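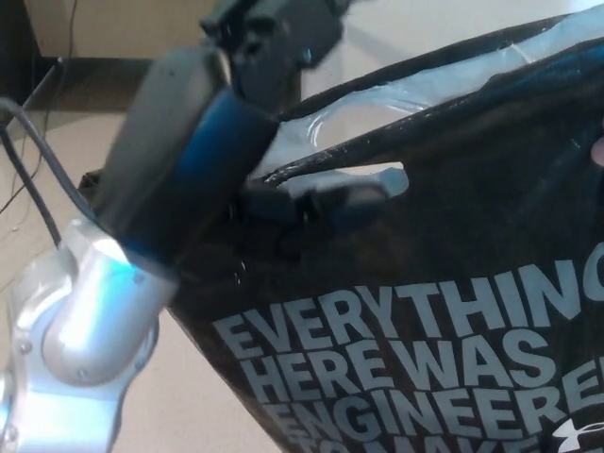
One shop owner on Pristelis Street told us the bag fee was the best thing that had happened to her counter in years, and that she would never go back to handing them out free. We heard the opposite from the bakery two doors down. Our project looked at what shoppers in Ukport do now that most stores charge for a bag, and whether the size of the fee makes any difference.

Background

Ukport has no bylaw on shopping bags. Stores set their own rules, so the fee on one side of the street can be double the fee on the other. The Fliratano grocery charges 35 cents for a reusable bag and does not stock thin plastic ones. The Khương market charges 13 cents for a paper bag. The bakery still gives paper bags away. This made the street useful to us, as the same people often visit all three in one trip.

Method

We stood outside the three stores in pairs and asked people leaving if they would answer four short questions. We asked whether they had brought a bag, whether they had paid for one, how many reusable bags they had at home, and whether they knew what the fee was. We did not ask for names or ages. In total 121 people answered. Our teacher had suggested 100, and we kept going until the end of the second afternoon.

We left out anyone who had bought a single item and was carrying it by hand. Looking back, we should have recorded those people too – going without a bag is also a choice.

Results

Of the 121 people, 51 had brought their own bag. Most of these were leaving the Fliratano grocery, where the fee is highest. Shoppers at the bakery hardly ever brought one, even when they told us they had bags in the car.

Few people could tell us the right fee. Several at the Khương market guessed too high, and a couple did not know they had paid at all until they checked the receipt. The question about bags at home got the longest answers. Many people said they had a cupboard full and kept forgetting them, so they bought another.

Discussion

We expected the fee to matter most, and it may, but the type of store gets in the way. A grocery trip is usually planned and a stop for bread is not. To separate the two we would need a second grocery with a lower fee, and there isn't one within walking distance.

The other problem is that we only had people's word for it. Somebody talking to students about waste may say what sounds good. Bag sales figures from the stores would be a better check. We asked for them and the grocery said it would look into it, but we had nothing by the time we wrote this up.

If another class takes this on in April, we would suggest adding a rainy day. Both of ours were dry, and the paper bags might get a different review.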